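Visit notes: Droren benchtop works, Tautahi

The March open day started at the slab yard, where stock is stored upright on A-frames and sorted by colour, then thickness. Rochelle Paewai led our group of 15 through cutting and edge polishing. The bridge saw runs wet, and the water goes through a settling pit before reuse.

Sink cut-outs are done from a template. For undermount basins the inside edge is polished before the basin is bonded and clipped from below – 7 days is allowed before the top is shipped. Current output is 108 tops a month, most of them for the Dondden apartments.

Bathroom vanity, rectangular undermount basin, marble top:

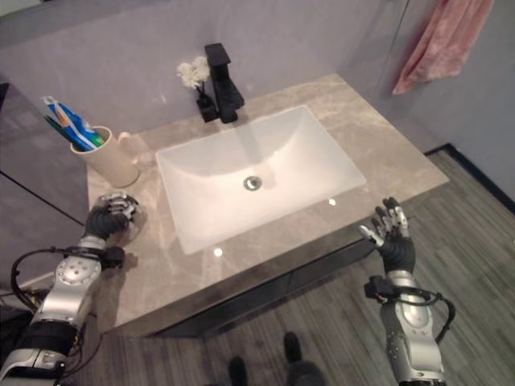
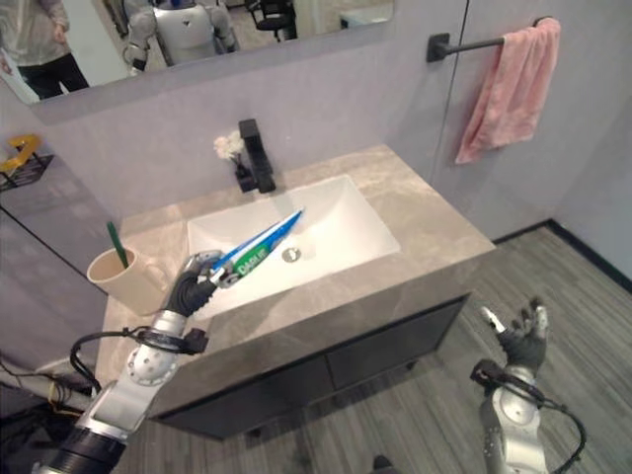
Sealing was the last stop. Two coats are standard, with a third on pale stone. Parking is at the Nudden Road gate and the walk in is over 228 metres, so wear closed shoes.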